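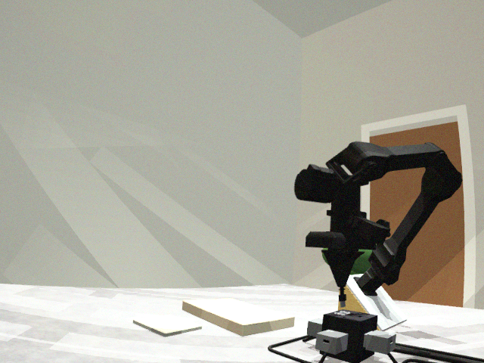
Hyvönen's comment on last week's notes: the force limit was set, so the run should have stopped by itself, and why are we calling it a setup fault and not a controller fault?

Fair point, and half of today is the answer. Short version – the limit was set in one file and read from another. More below.

Week 9 handout. Robot cells: when the approach goes wrong
16 Mar 2019 (Saturday makeup session, same room)

Bring your printout of the Skirano log. If you lost it, share.

1. What happened

Task in the simulator: arm comes down over the block, stops short, lines up, then makes contact slowly. Run 394 got as far as the line-up. Then it went down at travel speed instead of contact speed. The simulated force went past the limit and stayed there. No stop. The block got shoved sideways and the cables with it. Run ended on the time limit, so the log says "completed". Remember that word, we come back to it.

Run 393 used the same start pose and was fine. Only thing changed between them was the config folder.

2. The chain, working backward

- Arm did not stop: force check never fired.
- Force check never fired: it was comparing against 4000, the old raw sensor value, left over from before the switch to newtons.
- Old value was loaded: the loader looks in the project folder first, then in the shared folder. The project folder was renamed in the Stimham cleanup. Loader did not find it, fell back to shared, and said nothing.
- Travel speed at contact: same cause. Contact speed lives in the same file.

So one missing folder, 2 symptoms. People chased the speed problem for most of a week because it was the one you could see in the playback.

Back to the comment. The controller did what it was told with a bad number. You can argue a controller should refuse a number like that, and I would agree, and Gisivov now does (see section 4). But if you write "controller fault" on the report, the next person swaps the controller and the fault is still there.

3. Reading the log

Line 744 is the one to find. It is a warning, not an error, and it says defaults in use. It sits between two lines about rendering, which is why it got skipped.

Things to mark on your printout:
– the first time stamp where force is above the real limit
– the last time stamp where the arm could still have stopped in time
– the word "completed" and what it was based on

The gap between the first two is your margin. On this run it is negative. Work out what that means before you look at the answer sheet.

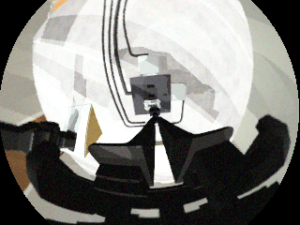

Also check the units column. Half the log is in millimeters, half in meters, it was never cleaned up. Dont convert in your head, write it down.

4. Changes made after

Loader: missing project file is now a hard stop. No fallback.
Limits: Gisivov checks each limit against a sane range at startup. Out of range, no motion.
Status: "completed" only if the goal check passes. Time limit gives "timed out".
Speed: contact speed is capped in the controller too, so it no longer depends on one file.

Still open – no test for the case where the limit file loads but is empty. Known since June, on the list.

5. On real hardware

Same fault on a real arm: bent tool, broken part, or somebody's hand. The stop button does not help much here, the whole thing is over before you reach for it. Keep hands out of the work area whenever motion is enabled, slow mode included. First run after any config change is done at reduced speed, with nothing under the tool that you cant replace.

6. For next time

One page, no more. Draw the chain from section 2 forward instead of backward, and mark every place where a check could have caught it. Then pick one check and say what it would cost, including false stops. Hand in on paper, the upload page is still brokne.

Reading: Skirano log notes, fallback section. Skip the appendix.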